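Site visit: Negi toy works and sorting room, Jikside

Report by Brijesh Kushwaha for the Posari buying group
Visit made 5/11/26

The Negi works stands at the lower end of the Jikside trading estate, behind the timber yard. It makes wooden alphabet blocks, stacking rings and a small range of number tiles. Posari has taken the stacking rings for two seasons. The purpose of the visit was to look at the alphabet blocks before placing a first order, and in particular at print quality, edge finish and how the sets are made up.

Our guide was Bhupendra Bansal, who runs production. Visitors sign in at the yard office and are issued with ear defenders and overshoes. Parking is poor. Come by the estate's north gate if driving, as the south one is locked after the morning deliveries.

Cutting and sanding

Timber arrives planed, in square-section lengths, and is cut to cubes on a stop saw. The cubes then go through a tumbler with abrasive media to take off the sharp edges. A full load is 3,000 cubes. We were shown one load going in and one coming out. Edges on the finished load were even, with a small radius that I judged suitable for the age group. Two cubes out of a handful had a raised fibre at one corner. Mr Bansal said these are normally picked out by hand before printing and put them in the reject bin.

Dust extraction was running at both saws. Noise in this area is considerable and conversation is not practical.

Printing

Each face is printed separately. The order of work is letter, number, picture, with a drying rack between passes. Registration is set by a jig that holds a tray of cubes, and the tray has to be turned by hand for each pass. This is the slowest part of the job and accounts for the works' quoted lead time of 8 weeks.

Coverage on the full-colour faces is heavier than on the plain ones, where only the character is printed. I rubbed samples of both with a damp cloth and saw no transfer. Negi will supply its own test certificates with the quotation. We should not order without them.

Sorting room

The sorting room is upstairs, over the print shop. Blocks are laid out loose on a wooden table so that the faces can be compared across the colour schemes. I spent most of the visit here. White, yellow and blue cubes are mixed in the same set, with letters, numbers and small pictures between them, and the main question for us was whether a child could tell the characters apart at arm's length. White characters on blue are the clearest. Dark printing on white is good where the line is thick and weaker on the fine pictures.

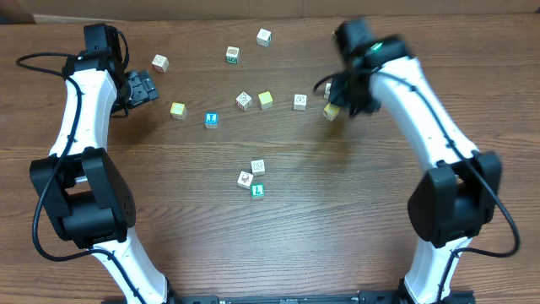
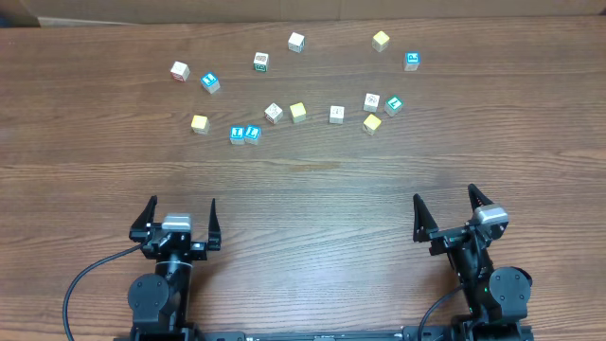
Wooden alphabet blocks on the table in the sorting room, Jikside.

The blue faces carry the eye first, and a set with too many of them would look unbalanced in a window box. I asked whether the proportion could be altered. It can, for orders over 2,000 sets, at no charge. Below that we take the standard mix.

One point to raise with Negi is the yellow. The shade varied between the samples I handled, from a pale cream to something nearer mustard. Mr Bansal put this down to the base coat and the age of the ink. It is within what I would accept for a single set, but a customer buying a second set later may notice.

Packing

Sets are packed in a drawstring cotton bag or a lidded carton. The carton is supplied flat by Brinen and folded on site. It is stiff enough, though the lid is tight and needs two hands. The bag costs less and takes less room on the shelf. The printed card insert is the same for both and shows the full alphabet with the matching pictures. There is a spelling mistake on the reverse, which I reported.

Outer cases are taped and stacked on pallets near the loading door. The store was dry and swept.

Points for the order

Ask for three sealed sets from separate print runs, to check the yellow.
Confirm the moisture figure for the timber on arrival.
Obtain the bag price without the card insert.
Request a sample carton with the looser lid that Brinen is said to have in hand.

Negi shuts for stocktaking in the second half of January and will not quote during that time. Samples should be asked for before then. The works can be visited by appointment through the yard office, and the sorting room is included if requested when booking.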